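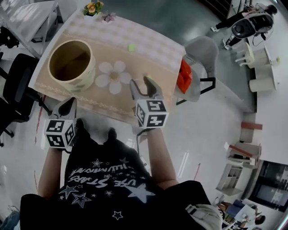

4. Setting up the wage support claim for event crew

Stemden Payroll set-up guide, July 2007. Written for the Irnberg and Lekham offices. Cáceres staff use the same screens but their pay codes are different, ask before you copy anything from here.

Do section 3 first. If the crew list isn't loaded the claim screen opens blank and you will think it's broken. It isn't.

You need:
- your office log-in (not the shared one)
- signed hours sheets for the claim month
- the approval letter with the claim number on it
- last month's claim printout, if there was one

Allow 30 minutes for the first one. Less after that.

4.1 Open the claim

1. Log in. Go to Payroll, then Support Claims, then New.

2. Type the claim number from the approval letter. No spaces, no dashes. The screen takes spaces without complaining and then rejects the whole file at the end.

3. Pick the claim month. Month worked, not month paid. A crew member who did a show on the last night of the month and got paid the next month goes under the month of the show.

4. Press Load Crew. Wait. On the Lekham machine this can take a while, leave it alone - pressing it twice loads everybody twice.

Caution: if you did load twice, do not delete lines by hand. Press Cancel Claim and start again at step 1. Hand deleting leaves the hours behind in the total.

4.2 Check who is on it

5. Sort by Start Date. Anyone who started after the first day of the claim month comes off. Untick the box on the left, don't delete.

6. Sort by Type. You want Casual and Fixed Term only. Contractors sometimes come through as Casual when their record was copied from an old one. Riggers and sound people are the usual ones. If the record has a business number in it, it's a contractor, untick.

7. Check nobody is claimed by another office. Press Cross Check. Names in red are already on a claim somewhere else. Phone the other office and agree who keeps them. Usually whoever had the most hours.

Note: a red name will not stop you sending the claim. It should but it doesnt. The claim just comes back.

8. Look at the headcount at the bottom of the screen. Limit is 100 lines per claim. Over that, press Split and the program makes a second claim with the same number and a B on the end. Both halfs need sending.

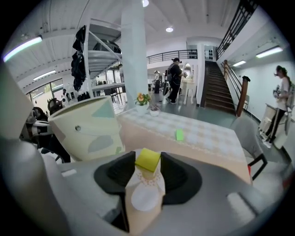 4.3 Enter the hours

9. Click the first name. Enter hours from the signed sheet. Quarter hours as decimals, so .25 .50 .75.

10. Load-in and load-out hours go in the same box as show hours. Travel goes in Travel. Leave the Standby box empty unless the sheet has a supervisor's initials next to it.

11. Press Tab to go to the next name. Not Enter. Enter saves and closes and you have to find your place again.

12. Crew with no hours that month because the event was called off: enter 0 and pick reason code 264 from the list. Don't leave it blank. Blank means "not finished" and holds up the lot.

Caution: code 264 is for cancelled events only. Postponed events with a new date already set have their own code, just under it in the list. Easy to hit the wrong one.

13. Save every 25 lines or so. The program logs you out if it thinks you've gone to lunch and it does not save for you.

4.4 Send it

14. Press Test. Fix anything in yellow. Run Test again until it comes up clean.

15. Print the summary page. Compare total hours with the sheets. If they don't match, look for a Tab that skipped a line, that's almost always it.

16. Get the summary signed by the office manager. Irnberg: Walter Benavides signs, and he wants the sheets with it, clipped in name order.

17. Press Send. Write down the receipt number on the summary. It shows once and there's no way to bring it back up except calling support.

18. File the summary, the sheets and the letter copy together in the claim folder.

4.5 If it comes back

Returned claims show under Support Claims, Returned, with a short reason.

- "Duplicate person" - see step 7
- "Number format" - spaces in the claim number, step 2
- "Incomplete" - a blank somewhere, or the B half never got sent
- "Period" - wrong month picked. Can't be edited, cancel and redo from step 1

Fix it, run Test, print and sign again. The old signature doesn't count for the new version.

Section 5 covers posting the money once it arrives.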